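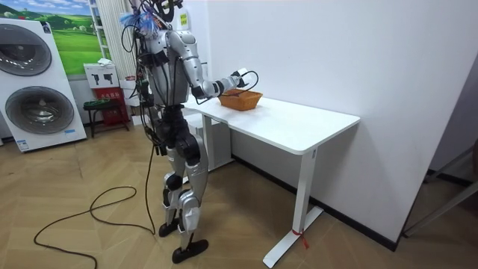 Mwangi Okoth
How many recorded runs do I need before a robot can learn to put one piece of fruit in a basket?

Shuk-fan Chiang
Plan on a couple of hundred good ones if the fruit moves about between runs, and a lot fewer if it always sits in the same place. We stopped at 283 for the basket job and it was plenty for one desk. I'd train a first try long before that, though. Ours had its first go at 10, and it was hopeless, but it did show us that half our recordings had a long pause at the start which the thing had happily learned to copy!

What made the biggest difference was moving stuff around. Shift the fruit a bit each time, turn the basket a little, and write down what you changed (I use a paper notebook, don't laugh).

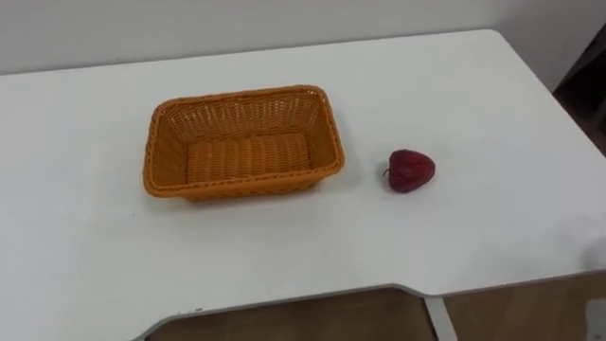
Basket empty, fruit to the right of it.

Then there's what you do with the bad runs. I used to bin anything with a fumble in it, and the model we got in April had no clue what to do after a missed grab. Now I keep the ones where the operator misses and sorts it out calmly, and I only throw away the ones where they give up.

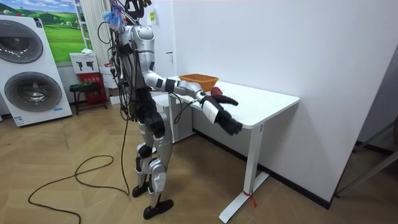

Pick one hand for the job and stick to it, at least for your first batch. Our operators all had their own habits and the model ended up dithering between left and right. It's easy to slip into when both hands are hovering that close together over the same side of the desk. We split those runs into a separate folder called Lungu and trained without them, and the dithering went away – mostly.

One more thing, record a few seconds with the arms down at the end of each run, so it learns when to stop.
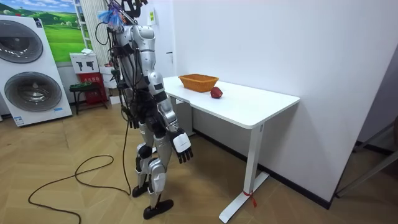 Arm down by the side, fruit on the desk.

Ostent
depends on the model really. I got away with 14 once but nothing ever moved

Bista
Agree with Shuk-fan about keeping the recoveries. I'd add, don't let one person do the lot. We had 8 people take turns at Tritholm and it coped much better with odd starting spots. Take breaks as well, tired people get jerky and you'll see it in the data.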